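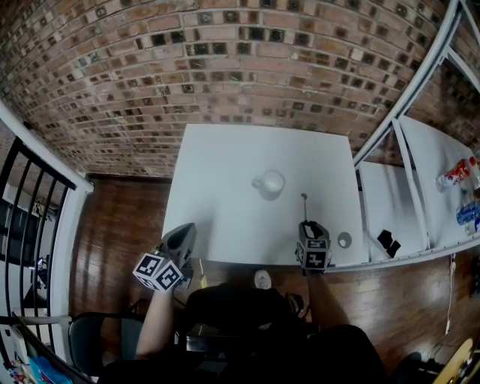
Progress report to the Pletberg Fund
Stetwood House, upstairs workroom
January 23, 2018

This report covers the work on the upstairs room since the grant was paid in September. It follows the headings in your reporting guide. The budget notes are near the end.

Background

Stetwood House is a shared building in Wudley. The downstairs rooms are used most days, but the upstairs had become a place to put things. We applied to the Pletberg Fund to clear it, repair it and furnish it as a workroom that local people and groups could book. The whole upstairs is 931 square feet, including the landing. The grant covered the floor, the stair railing, cleaning the brick, and basic furniture. Lighting and heating were not part of the application and are being paid for out of our own building account.

Clearing

Clearing took longer than planned. The old display boards were stored two deep against the wall, and several had been screwed together and had to be taken apart before they would go down the stairs. Usable items were offered to other groups in Wudley first. The rest went to the transfer station. We kept one filing cabinet, now downstairs, because it holds the building's plans and old insurance papers.

Floor

The hardwood floor was in better shape than we expected once the carpet was up. Bozsik Flooring replaced the damaged boards by the window, sanded the whole floor and gave it a dark brown finish. The narrow planks were matched from salvaged stock. The finish is glossy, and we have had mixed comments on that. It shows dust and chair marks more than a satin finish would. We have put felt pads on the furniture and ask users to lift tables when they move them.

One board near the top of the stairs still creaks. Bozsik came back to look at it and found nothing loose. We have left it alone.

Brick wall

The brick was brushed down by hand and washed. We did not seal it. The bricks are a mix of reddish brown and tan, and many have dark, square recessed faces, which collect dust and need a soft brush to clean. A vacuum head does not get into them. We have added the wall to the cleaning list for twice a year.

Our application mentioned hanging shelves on this wall. We dropped the idea after the mason advised against drilling. Storage is now on a white metal unit to the right of the worktable, which can be moved if the layout changes. This was a change from the approved plan and was agreed with your office by email before the unit was bought.

Stair railing

The old railing was too low to meet the current code. The new one has a white frame and black vertical balusters. It passed inspection on the second visit. At the first visit the inspector asked for an extra fixing at the lower post, and that was done the same week. The balusters leave the view open to the lower room, so a person working upstairs can see when someone comes in. Noise carries both ways through the opening. We now avoid booking the workroom during music practice downstairs.

Furniture

The main worktable is square and white. We chose a square one so that it could be used from any side, and a white top because small parts and paper are easy to find on it. The one drawback so far is that white things get lost on it – our own mugs are white, and so are some of the coasters. One has already been knocked over. Colored mugs are on the list for the next order.

Seating is black mesh office chairs. These were bought used from an office that was closing, at a good price, and are comfortable for long sessions. The gas lift on one of them failed and it has been replaced by the seller at no charge.

We still have no proper place for coats and bags. People put them down on the floor by the railing, and it gets crowded on busy days. We would like to put a bench with hooks on the landing, but it must not narrow the way to the stairs. We are waiting for a measured drawing before ordering anything.

Use so far

The room opened for booking before the end of the year. To date 7 groups have used it, most of them more than once. The work has mainly been seated table work: repairs, model making, sewing, sorting and testing of small equipment. Bookings are strongest in the afternoon. Mornings are still thin, and we plan to offer a lower rate until summer to see if that helps.

Users have asked for a second table of the same size. They have also asked for a rule about leaving the table clear at the end of a session. We have written one and taped it to the side of the shelving.

Budget

Spending is within the grant. The floor came in as quoted. The railing went over by $200 because of the extra fixing and the return visit, and the saving on the chairs more than covered it. Invoices are attached in the order of the headings above. The only item not yet spent is the small sum set aside for signs. We have a quote and expect to place the order next month.

Still to do

– Sign at the street door and at the foot of the stairs
– Bench and hooks on the landing, once the drawing is in
– Second coat of finish on the stair treads
– Written guide for users, covering the floor, the brick and locking up

We do not expect to ask for more time. If the bench cannot be made to fit, we would like to put that part of the money toward the second table, and we ask for your view on this before we go further.

Stetwood House, Wudley | Contact the office | © 2018 Stetwood House | Back to top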